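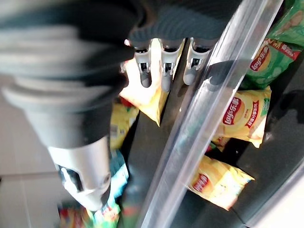
Havton support replied that the log points to the grip check on chip bags and that the arm itself is fine. They asked for the shelf settings and the full error text before the next visitor session.

Home Tickets Downloads Forum Contact

We use cookies to keep you signed in. Accept Settings

Ticket: Shelf picking stops during open day demo
Site: Erau showroom
Opened: Sunday, February 21, 2021
Status: Open, workaround in place

Problem
The robot picks snacks from the store shelf and puts them in a shopping basket it holds in the other hand. In the morning session it stopped 6 times in 27 picks. Every stop gave "object lost after close". Cans and boxes went through without an error. Visitors were waiting, so we cleared each stop by hand and went on.

Tried so far
- Restarted the Chae controller. No change.
- Recalibrated the wrist camera. No change.
- Lowered the closing force. Worse, two bags dropped on the floor.
- Put the closing force back to 1,000 on the controller scale and turned off the second grip check. Three good picks in a row, then visitors came back in and we left it.
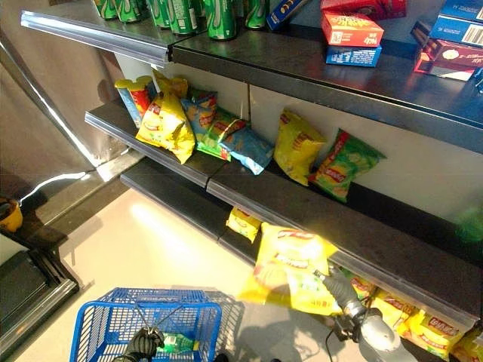 Photo: Skarasow demo team

Shelf settings as requested: three levels, profile "soft pack", basket position fixed. Bags on the shelf are not all facing the same way. We did not straighten them for the demo because visitors were asked to move things around between runs.

Afternoon session ran with the second check off. One stop, same error. We would like to know if the check can be given a longer delay, and if the November update changed the default. The old setup did not do it.

Next step: send the controller log tonight, keep the workaround until Havton answers.

Comments (3)

Guest: Same error at our site with chips. A longer delay after closing fixed most of it.

Guest: Which menu is the delay in? I only see force and speed.

Guest: Advanced, then Grip, then Verify. You have to log in as service.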